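Print this thread | E-mail this thread

Open day at Clirnden, anyone else go?

benchrat_20
Went Monday with Sofia Petridis from our repair shop. Main demo was the CPU cell, arm handling processors next to an open Dell box. They have the wrist camera up on a big screen so you see what the gripper sees. Grabbed a couple off it.
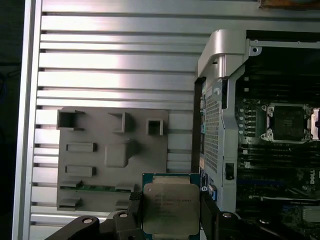 CPU in the fingers, gray tray behind, empty socket off to the right

Sofia asked about bent pins. Guy said they track it, didnt give a number.

kyri_fan
Slow tho? I can swap one in 4 minutes and thats with coffee.

benchrat_20
Slow yeah. But you're not doing 1346 of them.

OtotanoOwner
We looked at a Sudus arm for this last year. Passed. Two flat fingers on a heat spreader, no thanks. I'd want suction.

K. Ó Riain
Disagree, suction is fine till the lid is dusty or has old paste on it. Fingers on the edges is how I'd do it by hand. What bugs me more is the tray, does it need to be in the exact same spot every time?

benchrat_20
Didn't ask, sorry. Got this one too, camera looking up at the ceiling lights

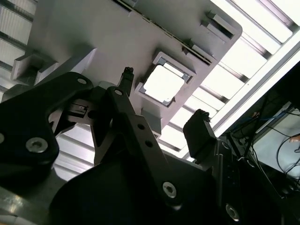

Gripper up close under the gray plastic panel, light coming thru the square hole

kyri_fan
ok that's a weird angle. kinda cool

OtotanoOwner
Still say suction. How long was the line?

benchrat_20
20 min. Go before 8 if they do it again in August, parking is terible

Contact us | Copyright Kyriakidis Bench Forum | Back to top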